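A Bowl of Something on the Table: A Talk with Regula Aebischer

I had meant to ask Regula Aebischer about her new series of kitchen talks, the ones she has been giving in Melley since June, and we did get to that in the end. But she had hardly sat down with her tea before she was telling me about bread. Her grandmother kept hers in a bowl with a cloth over it, right in the middle of the table, and the fruit went in another bowl beside it, and that was how you knew whether anyone had been shopping.

"It was a kind of newspaper," she told me. "You came in from school and you looked at the table, and you knew what sort of evening it was going to be! If there were plums, my aunt had been by. If there was only the heel of Tuesday's loaf, well, then it was soup."

Regula has spent a good part of her working life thinking about what people put out on their tables and where they put it away again. She began by writing little columns on pantries for the Groltwood newsletter (she got to 152 of them, and kept every one in a shoebox), and people started stopping her in the street to ask about onions. She still answers them, at length, and with great pleasure.

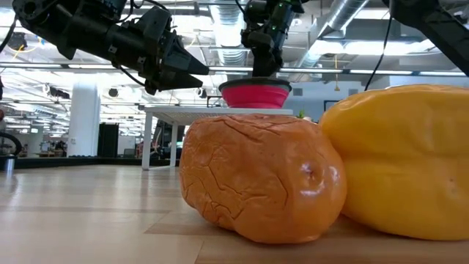
"I always tell people to start with one bowl," she went on. "One bowl, and it should be a color you like looking at. People go out and buy a whole set and a rack and I don't know what else, and then the apples sit in the bag they came in. A single bright bowl gets used. You walk past it with a lemon in your hand and in goes the lemon."

She is fond of the soft folding kind, which surprised me a little, as I had taken her for a stoneware person. She laughed at that. She has stoneware too, but she lives on the third floor, her cupboards are narrow, and she can press the folding one flat with the heel of her hand and slide it in behind the baking sheets. For years she rented a place above the Marti bakery with a kitchen so small that she had to close the oven before she could open the door, and she says you never quite lose the habits of a kitchen like that.

We talked for a long while about what belongs with what. Regula doesn't mind bread and fruit sharing a table, but she gives them their own corners, and she is strict about keeping squash well away from anything that bruises. She buys her squash in the fall, nearly 100 pounds of it one year when she was cooking for the Lidura harvest supper, and she lined them up on every flat surface in the apartment, including the piano. 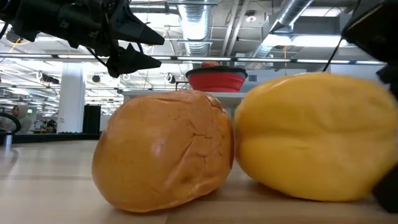
Marti, whose shop it was downstairs, remembers that fall very well and told me she has the story a bit wrong: the squash were on the stairs too, all the way down to the flour store, and he sold six of them by accident to customers who thought they were his. Regula, when I passed this on, was delighted. "He never gave me the money!" she said.

The talks themselves grew out of evenings like that. She had wanted a big, plain room where people could move tables about, with a high ceiling so it wouldn't get stuffy once everyone was in and talking. Small rooms make people polite, she thinks, and when they are polite they don't tell you what is really at the back of the cupboard. She holds them on Thursday evenings, and she lets them run over.

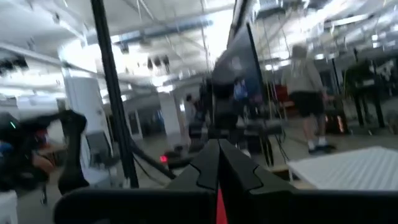
White columns and hanging lights under the high ceiling.

What do people ask about most? Bread, she said, without having to think. They want to know whether it should go in a box or a bag, cut side down or wrapped up, and she has come to believe that every family has its own answer and will defend it to the last crumb. She doesn't try to change anyone's mind. She did once spend a whole evening on potatoes – she had planned ten minutes – and went home hoarse.

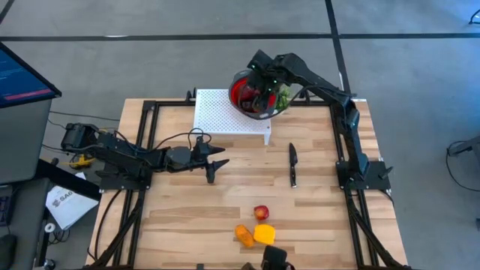
Baskets are her other great subject, and I should have known better than to bring them up with my train to catch. Regula likes a round one, and she likes it lifted up off the tabletop so that the wood underneath can be wiped without moving everything. A white stand full of little holes, with a basket with a red inside set on top, is very much her idea of a sensible back-of-the-table arrangement, and it leaves the front of the butcher block free for chopping or for somebody's homework. "Red is cheerful behind green apples," she said. "And you notice when it's getting empty, because there is so much red." She went on to wicker from there, and then to the trouble with wicker, and to a woman in Groltwood who lines hers with old pillowcases.

By then the tea was cold and she had got up to put the kettle on again. She sent me off with half a loaf wrapped in a dish towel, and firm instructions to bring the towel back.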